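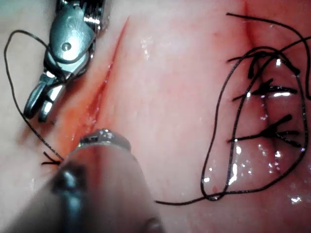
2 min read

I've been stitching on the Skodow soft tissue pad for five weeks now and I'm rather fond of it, so forgive me if I go on a bit. It's pink, it has a bit of a shine to it, and it cost me 2,000 rupees (which felt steep until I'd got through two cheaper ones that crumbled like old cake!).

What I like most is how it takes a needle. There's a proper bit of drag as you go in, and if you yank instead of following the curve, the hole stretches and you feel suitably ashamed. Fine black thread suits it well – I can find my tails again against the pink, even when I've left a silly great loop lying about.

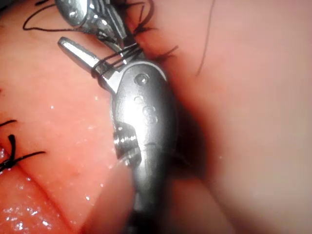 Knots and thread

Wrapping is still where I lose my patience. A few turns round the jaw, reach for the tail, and the whole lot slides off. I can't blame the pad for that. The Rolano thread I bought with it has quite a memory, though, and wants a gentle pull before you start. Go easy on the first throw as well, as the edges pucker if you haul on it.
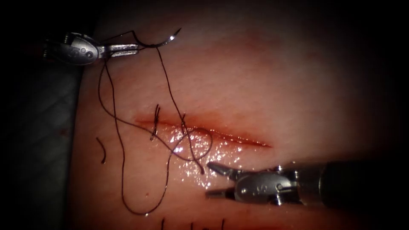 Two stitches tied, needle loaded again.

Cuts do get tired. After around five goes along the same line the edges go ragged, so I start a fresh one further over. My other grumble is glare: a glossy surface under a strong lamp is murder on the eyes, and I've moved my lamp twice.

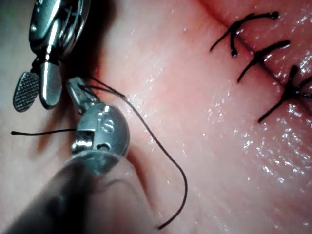
Deepika Pai thinks I'm being too kind, and wrote to say hers went tacky in the drawer by December and that she'd sooner have the Kartha one, which is firmer but holds a knot just as well. Fair enough! I keep mine in its tub with the lid on and would still buy another.

Related reviews
Kartha firm practice pad
Rolano black thread, long reel
Sodirmont bench lamp

Contact | © Lakshmi Menon | Back to top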